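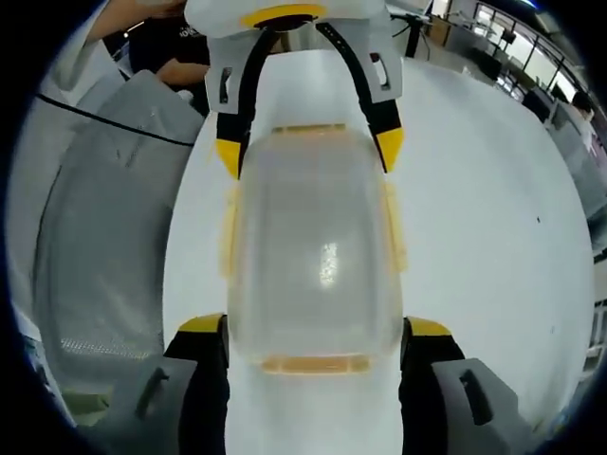 The hand-held gripper with one of the frosted plastic containers.

Open Day Questions

I'm Meriem Chraibi and I look after visitors at Clultero. These are the questions that land in my inbox every time we announce an open day, so I've put them in one spot. If yours isn't on the list, write to me!

When is it?
The next one is on a Thursday in March. Doors open at 3 and we start the first demonstration once people have found the coat hooks (they're behind the door, everybody misses them).

Do I have to sign up?
Yes please. The room is a normal office with desks and chairs in it, so we take people in small groups. Send me a name and tell me if you're bringing anyone.

What will I see?
Mostly people picking things up with grippers. You squeeze, the two fingers close, and the camera records how you did it. Those recordings go into training the robot arm, which Hicham Benjelloun runs at the far end of the building. The arm part of the visit is shorter than the gripper part, and it does sometimes drop things — come anyway.

Can I try it myself?
Of course! That's my favorite bit. We usually start people off with a plastic container because it's light and it doesn't matter if it lands on the floor. The trick is to come in straight and slow. I still get it crooked when I'm talking and gripping at the same time.

Are kids welcome?
Yes, with a grown-up. The gripper is a bit big for very small hands, but we let them hold it together with a parent.

How long does it take?
Plan on 2 hours if you want to stay for Lerato Sibiya's talk. You can leave before the talk, she won't mind.

Where do I park?
Use the Flarimberg lot across the street, not ours. Ours is full by lunch. The gate code is 1562.

Is there step-free access?
Yes, through the side entrance. Ring the bell and one of us will come down.

Can I take pictures?
Of the grippers and the table, sure. Please ask before you photograph anyone who's working.

Can my school or company book a private visit?
Kenza El Sherbiny handles those. Put "group visit" in the subject line so it gets to her and doesn't sit with me.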